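Septembre
Par Nadhirah Goh, services généraux, site de Kallville

Ticket 106 - Petites fournitures introuvables à la table commune
Priorité : basse
État : résolu, à surveiller

Signalement initial
Reçu à 9 h 40 de l'équipe Indard. La colle, le ruban noir et le marqueur ne sont jamais à leur place quand il faut fermer et étiqueter les dossiers. Le demandeur signale aussi que le marqueur roule et tombe derrière la table, côté radiateur. Il propose de racheter des pots à crayons.

Premières vérifications
Le pot à crayons actuel est trop étroit pour le rouleau de ruban, qui finit donc ailleurs. Le tiroir du meuble Ornard ferme mal et plus personne ne l'ouvre. J'ai essayé de le régler, la glissière gauche est tordue. Je laisse le tiroir de côté, il fera l'objet d'un ticket à part.

Essai 1
Une assiette à rebord de la cuisine, posée directement sur la table, un peu à gauche. Le rebord est bas mais il doit suffire à retenir le marqueur. Rangement retenu : la colle en haut, le ruban à plat au milieu, le marqueur en bas.

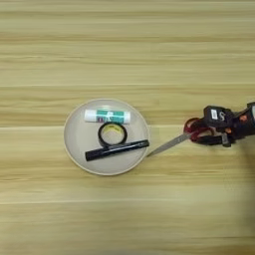 Assiette avec colle, ruban noir et marqueur.

Retour de Sani à 11 h 15 : l'assiette convient, mais il demande si le marqueur peut rester posé contre le ruban. Réponse : oui, il peut même le chevaucher un peu. Il demande également s'il faut coller une étiquette sur l'assiette. Réponse : non, elle doit pouvoir repartir à la cuisine et passer au lave-vaisselle.

Essai 2
Table secouée volontairement, puis ouverture et fermeture de la porte du couloir, qui claque fort. Le marqueur n'est pas sorti de l'assiette. Le bâton de colle non plus. Je garde la même disposition, avec le bouchon blanc de la colle à gauche pour que tout le monde la repose dans le même sens.
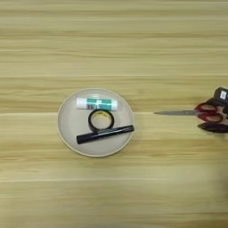
Point ouvert : les ciseaux
L'équipe Indard demande à 14 h que les ciseaux soient rangés avec le reste. Ils prennent trop de place pour tenir à plat avec les trois autres objets. Proposition : les laisser à droite de l'assiette, pointes vers elle. 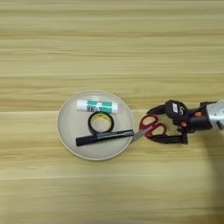
Ciseaux à droite de l'assiette, pointes au niveau du rebord.

Remarque de Sani : les pointes arrivent tout près du bout du marqueur, on risque de déplacer l'un en prenant l'autre. C'est vrai, mais l'inverse (poignées vers l'assiette) met les pointes du côté où l'on s'assoit. Je préfère garder les lames vers l'assiette. On les prend par les poignées rouges, sans passer la main au-dessus du reste.
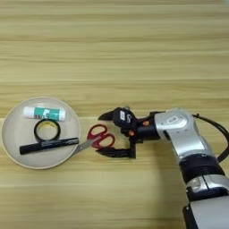
Poignées rouges à droite, lames vers l'assiette.

Consigne transmise à l'équipe
- Reboucher la colle et le marqueur avant de les reposer.
- Ruban toujours à plat, jamais sur la tranche.
- Ciseaux à droite, hors de l'assiette - les pointes peuvent toucher le rebord.
- Pas de trombones ni de monnaie dans l'assiette.

Suite
Achat de pots à crayons annulé. Tiroir Ornard : ticket 63 rouvert, glissière à commander. Une deuxième assiette est demandée pour la salle 28, à voir avec la cuisine, qui en a déjà prêté une et voudrait savoir quand elle la récupère. Je repasse à Kallville à la fin du mois et je ferme le ticket si rien n'a disparu d'ici là.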